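Pulton workshop posts build files for its hand-held gripper pair

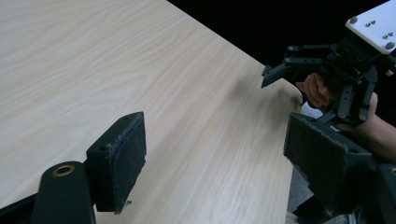 Monday, September 4, 2023 - The shared workshop in Pulton has released the drawings and parts list for Pyo, a pair of hand-held grippers built on its benches over the summer. The files cover the finger linkages, the mounting plate, the foam pads and the wiring. Assembly notes for the second version are included, along with the changes made to it in August.

Pyo is meant to be carried and squeezed by a person while a camera near the fingers records what they do. The recordings are later used to train an arm to repeat the same task. The workshop's own arm, a small tabletop unit named Cerkex, is still being assembled and is not part of this release.

The parts list runs to 341 pieces for the pair, counting every screw and washer. The bars and brackets can be cut or printed by any workshop with ordinary equipment. Drawings are given in metric only. Builders who want to change the hole spacing are advised to change it on both fingers, as the linkage binds if the two sides differ by even a small amount.

Most of the August work went into the finger joints. In the first version the bolts ran straight through the arm segments, and the holes wore oval after a few evenings of use. The second version has a pressed insert at the main pivot. The notes give a reamer size for the hole and warn against pressing the insert in with a hammer. A bench vise with soft jaws is enough.

The pads were also changed. Plain rubber gripped well but left marks on painted objects, and thin foam tore at the corners. The current pad is a thicker foam on a rigid backing block, held by screws so that it can be replaced without taking the finger apart. Wear is still faster than the builders would like, mainly along the borders. The log calls for a check of the pads every 50 hours and a new set when the backing can be felt through the foam.

Durability testing is not finished. The target is 2000 open-and-close cycles on each unit with no retightening of the linkage screws. One unit has passed. The other lost a pivot bolt partway through and is being run again with thread locker on all joints - the parts list has been updated to match.

Zindudham, the parts supplier that cuts the workshop's flat stock, is taking orders for 5 sets of blank bars and plates from local builders. Screws, inserts and actuators are not in the set and have to be bought separately. Orders are collected at the workshop counter.

The next revision will deal with cable routing. On the present units the cable passes close to the moving arm segment and has to be tied down by hand, and a clip for it has been drawn up but not tested. Corrections to the drawings can be left in the build log or sent through the workshop's contact page.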